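The harder test: soft goods

Most published comparisons of robot grippers rely on blocks, tins and cartons. Such objects keep their shape, and a gripper that performs well with them may do poorly with a towel or a shopping bag. For this reason the Ista programme gave its second round of trials, which opened in April, entirely to fabric goods.

Three grippers were entered. The Vostholm and the Raltus both have two fingers, the first with rigid pads and the second with an open finger that bends around what it holds. The Ferrand uses suction and was included at the request of several member laundries. Each was fitted in turn to the same arm and run by the same controller, with a limit of 60 seconds for each attempt. Almost 4,000 attempts were recorded.

Bags were the most demanding part of the set. A bag can be lifted by its body, but it then folds unpredictably and is difficult to hang on a hook. Taking it by the strap is slower to plan and gives a far more useful hold.

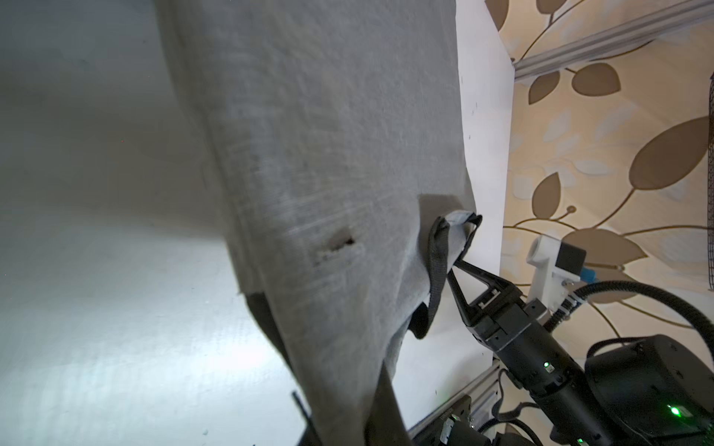 A two-fingered gripper holds the strap of a grey fabric bag.

Suction was withdrawn from the bag trials after 29 attempts, as the coarser cloths let too much air through. The two fingered models were closer than expected. Vostholm's rigid pads gave the firmer hold on thick seams, while the Raltus coped better with straps that lay flat and needed to be drawn up from the surface.

The placing of the camera mattered as much as the choice of fingers. A view from the wrist allowed the controller to correct its approach in the last few centimetres, where an overhead camera was often blocked by the arm itself. Its weakness was that a large bag could fill most of the view, leaving little by which to judge position.

The programme will publish its full tables to members later in the year. A third round, using 7 kinds of garment and a revised time limit, is in preparation.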